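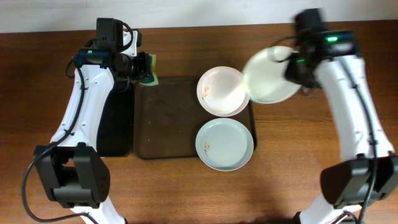 The two-arm washing cell at Skuddale, with the sponge in the left gripper and a plate raised in the right.

Fotis Mitsotakis-Vlachou keeps the working rules for the dishwashing cell at Skuddale. The current version runs to 2 pages. The previous one was longer, and he says operators had stopped reading it.

"A rule has to be short enough to check while you are standing at the table," he says. "If it needs a paragraph of background, the background goes in an annex."

The first section deals with the state of the table before a run. The tray goes in the middle, within reach of both arms, and the wood around it is kept clear. Cups, cloths, tools and paperwork are moved to a side bench. Mitsotakis-Vlachou regards this as the rule most often broken in other workshops he has visited.

"People leave a screwdriver at the edge and say the arm never goes there. The arm goes where the program or the operator sends it. We treat the whole tabletop as working space."

Cables come next. Each arm has a cable running from the gripper down its outer side, and the rules require enough slack for the full movement of the wrist without a loop hanging over the tray. The check is done by hand with the power off, moving each joint slowly to its limit. It is repeated after any change of gripper.

The section on tasks gives each arm a fixed role for the length of a session. One holds the sponge and the other handles the dishes. Swapping roles halfway through is not allowed, even where the software permits it.

"You can swap between sessions," he says. "Within a session I want the log to mean the same thing from start to finish. When we mixed them, the grip force records were useless, and we had to throw out 200 runs."

The cell is logged in Brindex, a records package the workshop adopted when it rewrote the rules. It holds 2,002 runs, of which 1,274 are marked as complete under the current definition. A run is complete only when every dish has been handled, put down within the marked area and inspected by a person. Runs stopped by hand are kept in the log and given a reason code.

Asked whether the gap between the two figures concerns him, Mitsotakis-Vlachou says it does not. "A stopped run is a proper result. I would be worried by a log with no stops in it. It would tell me that operators were waiting too long to press the button."

The inspection rule was the subject of some argument. An early draft let the operator judge a plate clean from the screen. The present text requires the plate to be picked up and turned under a lamp. Small patches of food are hard to judge from one angle, he says, and a rim can hide a good deal. Residue is recorded by position on the plate, using a simple clock face, and the amount is scored as none, trace or visible.

Dishes of differing depth are included on purpose. The rules ask for at least one with a raised rim in every set, and they do not allow a set to be made up only of flat plates. A dish that sits slightly over the edge of the tray at the start is accepted, provided that it does not rock when touched.

Speed limits are set separately for carrying and for scrubbing. While a dish is off the table, hands stay behind the line. Reaching in to straighten something counts as an incident, whether or not contact is made. Mitsotakis-Vlachou has recorded two of his own.

Some parts remain unsettled. Fluneo, which shares the log format, wants sponge changes counted by number of dishes. Ríos, the other partner workshop, prefers to count by time in use. Skuddale follows the dish count for now and notes the time as well.

"Either will do if it is written down," he says. "What I can't work with is a sponge that was changed when somebody thought it looked old."

The next revision is due in August. It will add a page on gripper finger pads, covering wear and replacement, and will remove the paragraph on glassware, which the cell no longer handles.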